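From: Iara Fuentealba
To: Plotik hardware list
Date: 3/10/21
Subject: Re: [plotik-hw] Bringing the old desktops back

Adi Jugah wrote:
> I finally opened up the first of the Conden towers from the school
> and I'm a bit stuck. The cooler came off with a twist, but there's a
> layer of dried stuff on top of the processor and I don't know how
> fussy I need to be about it. Does it have to be shiny before the new
> paste goes on? Also, should I be taking the processor out of the
> socket to clean it? And is it okay to pull all the memory first? I
> don't want to wreck the one machine everybody says is good.
>
> Adi

Adi, this is great, I'm so glad you jumped in! Getting the cooler off is the part that scares people, and you've done it already.

Leave the processor right where it is. With the load plate closed it can't shift around on you, and the pins underneath stay out of harm's way (I bent some on my second build and spent an entire evening with a sewing needle and a magnifier, never again). You can clean the top perfectly well in place. I have one from the same batch open on my bench, so I'm doing this along with you.
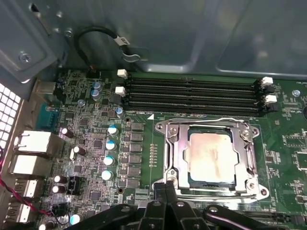 I start with a dry paper coffee filter and just wipe off whatever wants to come. Then a second filter with a little isopropyl on it – damp, not dripping – and I work from the outside edge in toward the middle so I'm not pushing old paste down the sides. Go slow near the frame. The pinkish smears always look worse than they are, and two or three passes will get nearly all of it. It doesn't need to be a mirror. If there's a faint shadow left in the metal, let it be.

Yes, pull the memory! I always do, it gives you so much more room for your hands, and those white latches are easier to see before you have a cooler hanging over everything. Put the sticks in a bag and write the machine number on it. I've got 28 sticks in a shoebox from last August that I still haven't matched to anything.

Do the base of the cooler the same way, and blow the dust out of the fins while you have it off. You will be amazed. Mine had a whole gray felt blanket in there.

For the new paste, one blob the size of a small pea in the center, then lower the cooler straight down and tighten the screws a bit at a time, going corner to corner. I've been using the little Binola tubes and I get about 14 machines out of each one.

My first one idled at 74 degrees before I did any of this, so please write down your before and after numbers if you have them. I love seeing those! Cù is next on my list – that's the name on the sticker, I didn't pick it – and it's been sitting by the door making me feel guilty.

Write back when it boots, and tell me which slots you put the memory in.

Iara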